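Workshop notebook, Ullach oral history programme
June 24, 2024

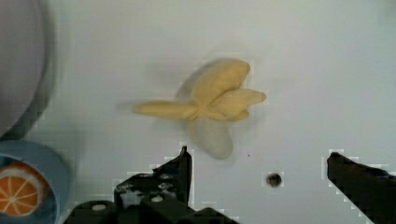 Where the edit stands

Right, back at the desk after a weekend of trying not to think about it. The radio piece on the Stedville housing marches is now at a second rough cut, and it's still too long. I've got the opening, I've got most of the middle, and the end is a pile of clips I like too much to throw out. Same as every programme I've ever made, then.

For anyone picking this up while I'm off in August: the piece is about the tenants on the Bruslow estate who marched on the council offices over who was and wasn't being given homes, and what became of the promises made to them afterwards. We're pegging it to the anniversary, but I don't want it to be an anniversary programme, all brass band and misty voices. I want the housing lists in there. The lists are the story!

The tapes

Finished transferring the last of the Texier reels this morning. (Texier being the old community station, in case you're reading this and you've only ever seen it written on a box.) Reel 3 was the one I'd been dreading and it played all the way through on the first go, with a bit of a wobble near the start and one drop-out in the middle of a speech, which I've left in. I did try patching it with the same sentence from the newspaper report, read by me, and it sounded dreadful. Took it straight out again.

The reel has the crowd outside the offices, then a woman speaking from the steps. She doesn't give her name and the box doesn't either. She talks for ten minutes without notes, as far as I can tell by ear, and she is furious and very funny, and then she reads out the number of families on the waiting list who had been passed over. It's 256. She says it twice. The second time there's a sort of groan from the crowd and then it goes quiet, and you can hear a bus pulling away. I had to stop and make a cup of tea after that.

The number needs checking before it goes anywhere near a broadcast. The council minutes I've seen talk about applications and she talks about families, and those could well be two different counts. I've put in a request for the lettings register. Until it comes back, the script says "she told the crowd" and nothing stronger. Please don't tidy that line up, anyone, however clunky it sounds.

What I cut and what I put back

Took out the whole section on the national laws. It was fine, it was correct, and it stopped the programme dead for four minutes. I've kept one sentence of it, just before the second march, so a listener who doesn't know the period has something to hang on to.

Took out my own link about the weather on the day. Lovely link. Gone.

Put back the retired bus conductor, who I'd cut on Thursday for rambling. He does ramble, but he's the only one who talks about the people who didn't march because they'd lose a shift, or because their landlord lived in the same street and would see them go. The others all remember a united estate, and I'm sure it felt that way from inside the crowd, but he remembers closed curtains. I need both. At the moment he comes in too early and it sounds as if I'm contradicting the others before they've had their say, so I'm going to try him after the steps speech.

Still arguing with myself about music. There's a recording of the church choir from the same year and it's gorgeous, and the minute you put it under anybody's voice it tells the listener what to feel. I've got it on its own, once, with nobody talking over it. Might come out altogether.

The awkward bit

Two of our contributors disagree flatly about what happened at the second march. One says the police stood back, the other says they pushed people off the pavement and her brother was hurt. I've listened to both interviews again and I believe both of them, in the sense that neither is making it up. They may have been at different ends of the road. The march went round a corner by the baths and I don't think anyone could have seen the whole of it.

First cut had them back to back like a boxing match, which was cheap of me. New version lets each of them tell it at their own length, with the road described in between. It's slower, but I think it's fairer, and when I played it through with my eyes shut I could follow where everybody was standing. I owe them both a phone call before we lock it. They should hear from me that the other account is in there, and they shouldn't have to find out from the radio.

I also want someone from the estate as it is now. We've been so pleased with the archive that there's hardly a voice under sixty in the thing, and the damp and the waiting list are both still there. I rang the tenants' group and they were polite and a bit wary. Fair enough, they've had people with microphones before. Going over for their open evening without the recorder, just to say hello and listen.

Bits and bobs

Transcript numbering has jumped. The steps speech is file 1009 in the log and something else entirely on the drive. The log is right. I'll rename the drive copies tomorrow, so don't move anything tonight, please.

The good headphones have a crackle in the left ear. It's the lead. I wasted half an hour blaming the tape.

Release forms: one still unsigned, the conductor's. He's happy to sign, he's just lost it, so a fresh copy is going in the post with a stamped envelope.

Running time is still well over the slot. I can see where two minutes might come from, and they're both minutes I love.

Tomorrow

Move the conductor. Rename files. Chase the register again, nicely. Write the closing script, which so far consists of the words "and then" and a lot of crossing out.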